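4.2 What people did with the instructions

I'll admit I expected the booklet to matter more than it did. We gave 26 households in Oltovano the same flat-pack furniture leaflet in December, and I sat in kitchens drinking a lot of tea while people read it (or didn't!). Only 10 of them opened it before they opened the bag of parts. Rin Mizuno, who coded the interviews with me, kept hearing the same thing - people look at the pieces first and go to the page when they're stuck.

Kozan and Kalinowski found much the same with printed recipes, so perhaps I shouldn't have been surprised. What did surprise me was how cross people got about arrows. One woman had drawn her own over ours in biro, and I have to say hers were better. 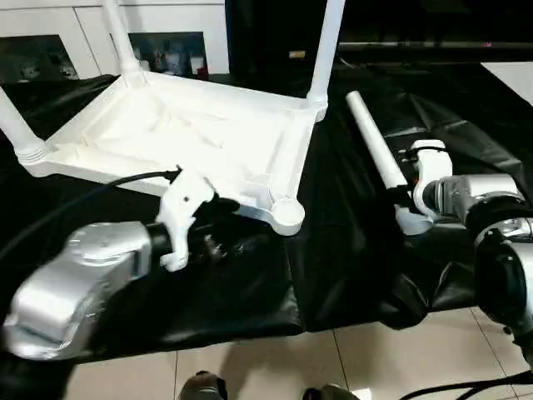
Figure 4. A plastic stool upside down, with three legs attached and one corner without a leg.

Drawings with a hand in them did rather well, too. People told us they knew straight away which way to turn a part, and we come back to that in the next section, where Yeshi Fikre's redrawn pages are compared with the old ones.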